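Suture tail loops all over the place before I've closed anything. Cut it shorter?

Asked by Zuweira Baidoo, February 2020
Filed under: suturing, practice at home, thread handling

Hi all! I'm teaching myself to get tidier with simple interrupted stitches (I've had the basic class, I just wasn't very good in it) and my big problem is the thread. The needle part I can sort of do. I bite where I mean to bite, mostly. But by the time I've got the needle turned around and ready, the thread has wandered off, made a big lazy curve, put a sharp bend in itself near the bottom and headed for the far side of the tissue. Then I pull, and of course it catches on something, and the first loop lands nowhere near the cut.

I'm using dark thread because I could never see the pale stuff. The pack came from Pamico, and when I take the thread out it wants to keep the shape it was folded in. Is that the thread being bad, or me being bad? I've tried going slower and I just get slower loops.

Also, how long should the tail be? My classmate leaves hers really short and then loses it through the hole. I leave mine really long and spend my whole evening chasing it. There has to be something in between. And is it wrong to double the thread up? I've seen it both ways and my notes don't say.
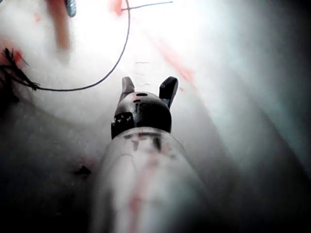
3 replies

Etornam Wumbei

Just cut it shorter. I had the same thing and I cut it shorter and it was fine. Get a different brand too, the Pamico stuff is springy.

Masanobu Sugawara

I wouldn't throw the Pamico out yet! Nearly every thread has some memory from the packet, and you can take a lot of it out before you start. Hold it near the needle end (not at the place where it joins, you'll pull it off, ask me how I know) and draw the rest gently between two gloved fingers. Do that a few times. Don't snap it tight, just ease it along. The sharp bends won't all go away but they get softer, and then they don't hook on everything.

Next thing is where you let the slack sit. I used to let mine land wherever, and it always ended up lying over the spot where I wanted to put the needle in. Now before every bite I look at the thread first and the cut second. If the thread is anywhere I'm about to go, I move it out to the side the needle is coming from and let it trail away from me there.

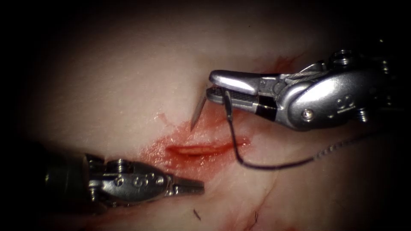

It feels fussy for the first evening or so and then your hands start doing it without being told. You'll also find the pull-through gets smoother, as the thread has a clear run and you can watch the last few inches come in. Watching the tail is the other half of it. Stop pulling early, see what's left, then take up a little more. With a short incision you need much less thread than you think, so if you're doing single stitches, cut a piece for a couple of them and get a new piece when it gets awkward.

One more, and it's about the needle. Hold it a bit back from the tip, toward the thread end, but not right on the end. If you grab it too close to the point there's no curve left to go through the tissue and you start shoving. Shoving makes ragged edges and then you blame the thread. (I blamed the thread for most of a September.)

Zuweira Baidoo

Oh, I never thought about which side the slack should be on! I've been letting it cross right over the cut and then sewing through my own loop. More than once. OK, trying that tonight.

Kwadwo Sulemana

Masanobu covered the slack, so I'll take the doubling question. It isn't wrong. Some people use a loop on purpose for a running stitch, because they can pass the needle through it at the start and skip the first knot. For single stitches I don't bother. Two strands means two things to snag, and if one is even a little longer than the other you get a floppy one and a tight one. What does help, if you do have two strands coming up out of the same place, is to bring them up together in the same direction, close side by side, and keep a light, steady pull on both. Then you can see right away if one is lagging.
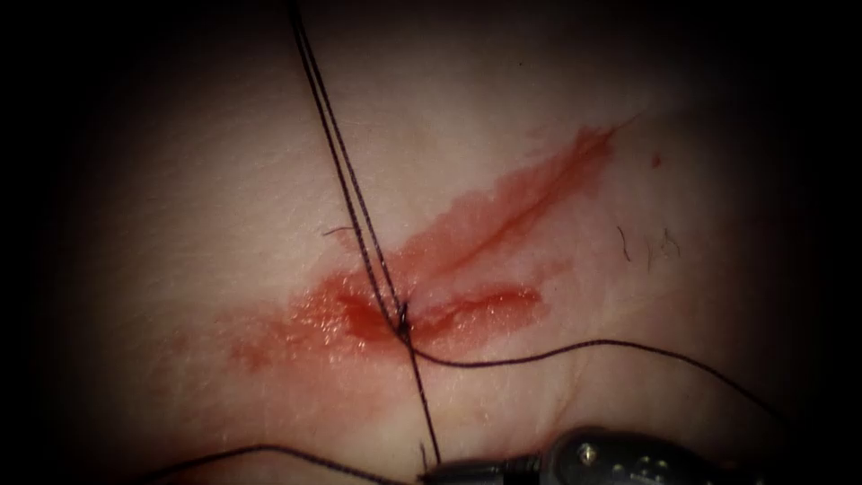 Two strands side by side, running down to the lower end of the cut.

Don't haul on it, though. The edges should just meet. If they bunch up or turn white you've gone too far, so back off and set the knot again.

As for length, I tie with a tail of up to 3 inches while I'm practicing and trim after. Too long, probably, but I don't lose it through the hole like your classmate does. Once you've got a row you're happy with you can start leaving less.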